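Zarncombe Robotics Club
Lastitier project group – minutes of the August meeting
Brennan Room, start 4:40 p.m.

Present: Leonora Ambrosio (chair), Eugénie Bailly, Rónán Ó Dubhghaill, Ánh Nông, Ermanno Grasso (minutes)
Apologies: none received

1. Minutes of the last meeting
Accepted with one change. Under item 4 the words "the policy works" should read "the policy worked on the day Eugénie tried it." Ermanno asked for the change and Eugénie did not object, although she thought it was fussy.

2. Where the project stands
Leonora read out the goal as it was written in the spring: a two-armed robot that clears mixed snack packets off a table into a tray, trained only on demonstrations that members record by hand with the grippers. She asked if anyone still believed the whole of that sentence. Ánh believes it. Rónán believes the part about the demonstrations. Ermanno would like to see it happen once with people in the room who did not build it.

Eugénie reported on the latest test of the trained model. It was given 20 attempts at moving one packet from the table to the tray and finished 2 of them. Both were with the same packet. She said the reaching part is much smoother than before and that most of the failures came at the moment of closing the fingers. Ermanno asked if smoother had been measured or was an impression. It was an impression. It is recorded here as an impression.

Ánh pointed out that the last model finished none at all, so there is progress. Agreed, though Leonora did not want the words "improved results" to go on the club page until somebody has run the test again.

3. Recording
Ánh went over how the recording is being done. One person works a gripper in each hand, picks up a packet, and puts it in the tray or takes it back out. Packets are spread again between takes. Each take has a spoken start and stop, and a line in the log with the name of the person recording. There was a long talk on what should count as a good take, and it was not settled. Ánh keeps everything except drops. Rónán would keep the drops too if the person picks the packet up again, on the grounds that the robot will be dropping plenty.

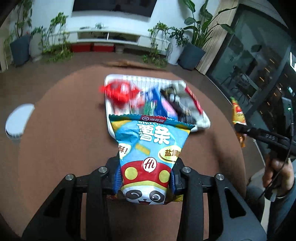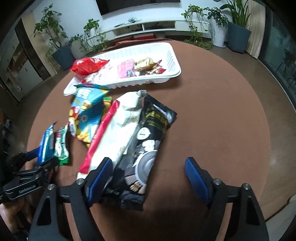
Grippers, snack bags and the tray on the round table, as used for recording.

Rónán was not convinced that packets are a fair thing to learn on. They bend and slide and the shiny ones throw light back, he said, so when a grasp fails we can't tell if the model was wrong or the bag just folded up. He would go back to plain blocks for a month and get one clean number out of it. He added that he had said the same in the spring, and asked for that to be minuted. So minuted.

Leonora answered that blocks were done by another group two years back and no judge is going to be interested in them again. Eugénie said she did not mind blocks as a check but she did mind losing a month. Ánh offered to record a small set with blocks on top of the packet work, as long as she does not have to do it alone.

Decision: packets stay as the main task. Rónán and Ánh will record 40 block takes and Eugénie will train on them separately. If the block model fails in the same way as the packet model, we stop blaming the bags.

4. How many takes we need
Ermanno asked where the target of 60 takes per person came from. Leonora thought Rónán had worked it out. Rónán thought it came from Eugénie. Eugénie had it from the planning sheet, which Leonora typed. It will stay as the target for now, but it should be understood that there is nothing behind it.

A more useful question, in Ermanno's view, is whether more takes help at all. He proposed training once on half of what we have and once on all of it, and comparing. If the two come out the same there is not much sense in spending the rest of the summer holding grippers. Eugénie agreed to do this and said it would tie up the computer overnight, so she would like other people's jobs off it.

Ánh raised hands and wrists. A long session with a gripper in each hand is tiring, and she thinks the late takes are sloppier than the early ones. Nobody has looked at whether that is true. Agreed that a session ends after 40 minutes, with a break before anyone starts another.

5. The Manama entry
The entry form for the student competition in Manama asks for a video and one page of text. Leonora has written a draft of the page. Comments:

– "Fully autonomous" to come out. A person still puts the packets in place and presses the button.
– "Learns like a human" to come out. Leonora said every team writes this. Ermanno said that was his reason.
– "Handles any packaging" to be replaced with a list of what was tested.
– The number of successful runs to go in the first paragraph, whatever it is by then.

Leonora was worried that with all this gone the page reads like an apology. Rónán thought judges might find it a change. The group could not agree on whether the video may be speeded up. Eugénie is in favor if the speed is shown on screen the whole time. Ermanno is against it in any case, as a slow robot is part of the result. Put off to next time.

Ánh asked who would travel if we got in. Leonora said this could wait until there was something to travel with.

6. Supplies
The snacks used for recording are not for eating until the set is closed. This was agreed before and does not seem to have been understood by everybody. Opened packets change shape and can't go back in the set. Ánh will keep the recording snacks in a bag with a label and buy a second lot for the break.

Rónán asked for replacement finger pads to be ordered before the ones in use wear down. Eugénie would like proof that they are wearing before money is spent. Rónán will bring one to the next meeting.

7. Actions
Ánh and Rónán: block takes.
Eugénie: half and full training comparison, block model, repeat of the packet test.
Ermanno: to watch the repeat test and write down the failures as they happen.
Leonora: second draft of the page for Manama, sent out before the meeting this time.
All: close your log entries. Several have a start and no stop.

Next meeting in the Brennan Room at 4:40 p.m., once the comparison has run. Closed at 6:20 p.m.
E. G.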